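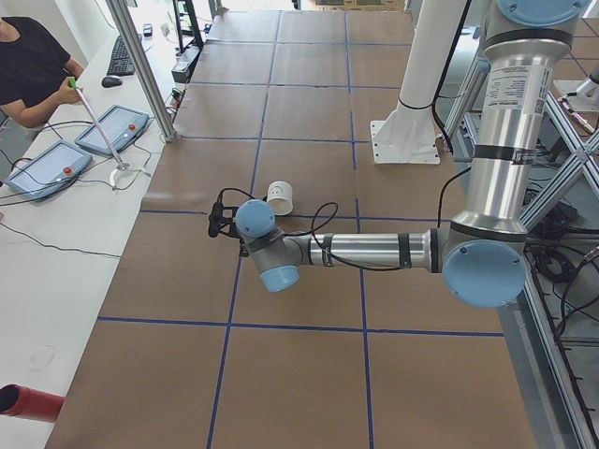

Reset procedure is where most manipulation benchmarks lose their repeatability, and it is usually the shortest section of the protocol. I have been rewriting ours since October, using the Hestodgate draft as a base. The draft asks for a start position, an object orientation and a tolerance on both. Taped grid cells on brown paper take care of position, because an operator can read off a cell without measuring. Orientation is harder. A cup on its side has a mouth direction as well as a location, and "lying down" in a run sheet leaves that open. Our sheet now records the cell, the upright or tipped state, and the mouth direction to the nearest of 4 headings.

The other rules are short. Both emergency stops are tested before the first run of the day. Pendants stay on the desk, within reach of whoever is running the session, with the screens facing up. Paper is replaced after 50 resets, or sooner if a seam lifts. Tape is replaced with it – new tape on old paper gives two edges and two opinions about where the cell ends.

Rweyemamu's checklist has 11 items for the wrist view alone. I kept the ones on focus, exposure and fingertip visibility and dropped the rest.

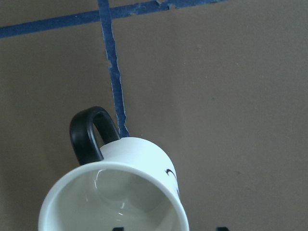 Should a failed grasp be repeated from where the object came to rest? Reset it to the recorded cell and heading first, and log the failure as its own run.

Misine allows 60 seconds for a reset, which is generous for one object and tight for several. I have left the figure alone for now. Ostance has no limit at all, and its logs show it – the gaps between runs can't be told apart from faults.

Still to write: what counts as contact with a tape line.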